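# Musty smell under the kitchen units, is it worth getting a drying firm in?

Our washing machine hose let go in November and soaked the kitchen floor. I mopped up, ran a hired dehumidifier for a few days and thought that was it. Now there's a musty whiff whenever I open the cupboard by the sink.

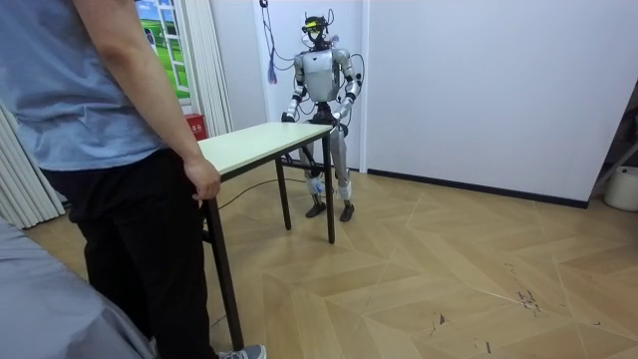
*A hand on the corner of the table, the robot across from it.*

Zellitz quoted me 3,882 to lift the floor, dry it and put it all back, which made my eyes water. Tellero will come and take readings for 100 but can't fit me in for 16 days. Do I wait, or start pulling things up myself? The floor is laminate over chipboard, if that matters.

Posted Wednesday, April 15, 2026

## Answers

**1.** Pay for the readings! You don't know yet whether it's the whole floor or one soggy patch under the sink, and I wouldn't agree to a big quote until I did. While you wait, pop the plinths off (mine just clipped on) and leave the cupboard doors open. I bought a cheap pin meter and went along the chipboard writing the numbers on masking tape, and it was only the back corner that was bad. Cut that bit out, left it open for roughly 40 days, new board in, smell gone.

Have you rung your insurer? Ours wanted photos before anything was touched, so take plenty first.

**2.** had the same in our flat in Likau, bleach did nothing. rip it up

**3.** I'd go easy on the ripping up if there's fuzzy growth underneath, you'll send it all over the house. Mask on, kitchen door shut, window open, bag it as you go. Also check the new hose and the waste pipe with some dry kitchen roll, in case it's still dripping. I used Ondieki for ours and they did the drying and the refit as separate quotes, so ask Zellitz if they'll split theirs.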